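Writing About Rooms
Handout 4: Furniture and what it is for

Course tutor: Beca Rowlands
Revised August 7, 2021

Last time we dealt with weather, and I thank those of you who managed a whole page without a storm arriving on cue. This session we go indoors, where it is drier and where most fiction, like most life, takes place.

The trouble with rooms

A beginner's room is an inventory. The character opens the door and the author, like a bailiff, starts writing things down. There is a sofa. There is a lamp. There is a rug with a pattern, and then, to show willing, a second rug. By the time anyone speaks, the reader has been handed enough goods to open a shop and has forgotten who came in.

The opposite fault is the room with nothing in it at all, where two people talk in a white void for 11 pages and then one of them sits down on a chair that has plainly been delivered mid-sentence. I marked one of these in April. The chair later turned out to be a bench.

Between the two lies a wide and comfortable country, and we will spend the session there.

Who is looking?

A room is always seen by somebody. A burglar sees drawers. An estate agent sees light. A child of four sees the undersides of tables, which is why childhood memoirs are so good on chewing gum. Before you describe anything, decide who has come through the door and what they want. If they want nothing, send them out again until they do.

Our set reading is the opening chapter of Gobnait Ó Flaithearta's Trirnow, which some of you will have bought and a few of you will have read. A widow returns to her sister's boarding house after 23 years away. Ó Flaithearta gives us the hall, the stairs and one bedroom, and in all that space she names very few objects. We get a barometer stuck on Fair. We get a coat on a hook that is the wrong size for anyone living there. The rest we furnish ourselves, free of charge, and we never notice that we've done the work.

Compare the extract from Ostudden on the back of your sheet, in which the same sort of hall takes 3,411 words. I counted so that you don't have to. It is a fine piece of writing in its way, and I have never met a student who could tell me afterwards where the stairs were.

Placing things

Readers will forgive a vague object sooner than a muddled one. If the window is behind her on page two, it had better not be shining in her face on page three, unless she has turned round and you have mentioned it. Draw a plan. It can be a terrible plan. Mine look like the work of a concussed surveyor and they have saved me a great deal of letter-writing.

Verbs help. A bed that 'is' by the door is doing very little. A bed that blocks the door has already started a plot. Be sparing, though: when every stick of furniture looms, squats, lurks or crouches, the reader starts to wonder about calling pest control.
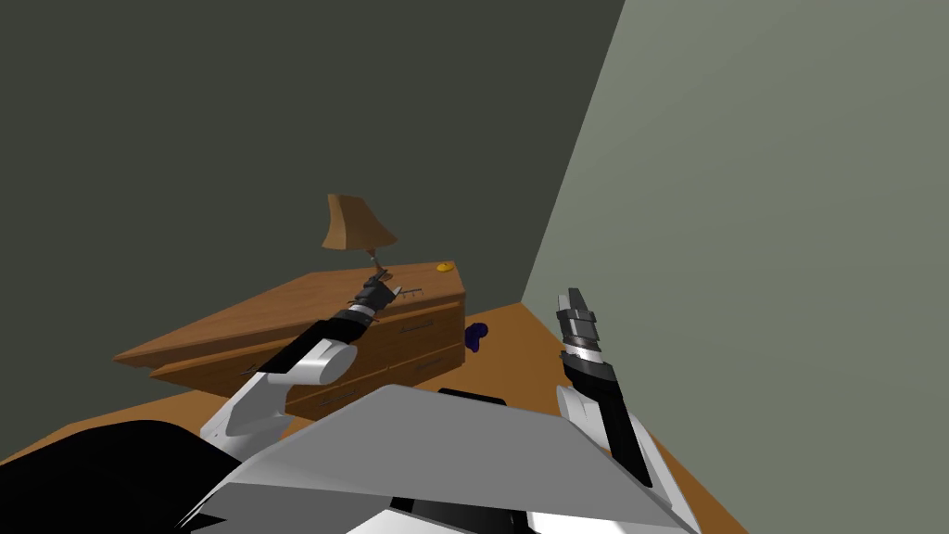 Bare rooms frighten people who write long sentences, and they are the best practice I know. With so little to lean on, each thing you name gets heavier. Take the one above: a plain room, two shades of wall, a wooden dresser pushed towards the darker of them. You could spend a paragraph on the grain in the top, and some of you will. I would sooner have the angle. Set at a slant like that, with a long corner reaching out to the left, the dresser has more temper in it than any amount of walnut or varnish. Then there is the small yellow item on top, and you may decide what it is, provided you decide early and stick to it.

Colour, a short grumble

One colour per paragraph is plenty. Two if they quarrel. Please stop using 'cerulean'. Nobody in this class has ever said it aloud, and I include Listenance, the house magazine, which printed it twice on one page.

Exercise for next time

Write a room in 50 words. One person enters, wanting something. Name no more than two objects. The word 'was' may appear once.

Then write the same room as seen by whoever has to clean it. Any length, though I shall be reading them on the train and it is a short line.

Further reading: Kawaguchi on thresholds and doorways, first half only. The second half is about gates.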